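Do You Really Need a New Bedspread?

The Cosholm spring catalog landed in mailboxes last week, and with it the yearly claim that a bedroom needs a fresh color every season. This year the color is pink. Four pages of it, from something called Petal to something called Volon Rose, which looked the same as Petal to me under the kitchen light.

I have nothing against pink fabric. It hides very little, though, and a large plain stretch of it shows every crease and every bit of lint. The catalog says the Tistano weave "falls smooth by itself." I have owned cloth that made the same promise, and it did no such thing. Flat fabric comes from somebody pulling it flat, usually from the corners, usually twice. 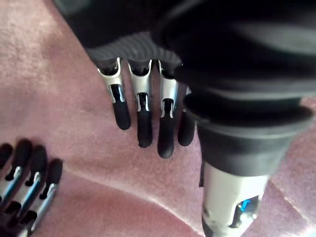

Then there is the price. The big size is $100 and the matching pillow covers are another $35, before shipping. Aarti Katiyar wrote in after our September issue to say she dyed an old cotton sheet for less than the cost of lunch, and that it came out a shade darker than she wanted — which she has stopped noticing. I would try that first. Test a corner, use more water than the packet says, and keep it away from the white towels.

If you do order, ask for a swatch and look at it in daylight and again at night. Wash the swatch, too. Cosholm sends them free, but you have to call, and the offer is printed in very small type on the back cover. The sale price ends April 9, 2018. I expect there will be another sale after it.

Letters on bedding, for or against, can go in the usual box at the Gautam building.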